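# Parkau Demo Set

Metadata for home-recorded demos by solo artists on the Brarkus label. Version of 4th August.

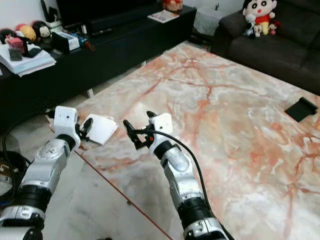 Two arms at the marble-pattern table

- Tracks: 86, mono and stereo
- Key and tempo: tagged by ear
- Lyrics: not included

Tempo is given in whole beats per minute – 80 where a track drifts.

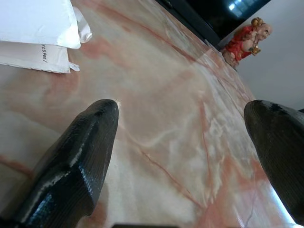

Marble tabletop, low angle

Files from the December sessions have 2 vocal takes each. Use the second for mixing.
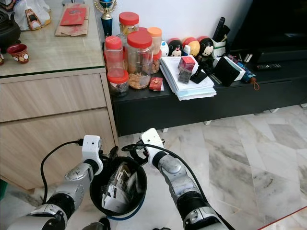 Drawer cabinet and black console

Known issue: Soler IDs above 1000 are not sorted.

Filed under: Music data, Singer-songwriter

Related
- Pakine Stems
- Soler ID list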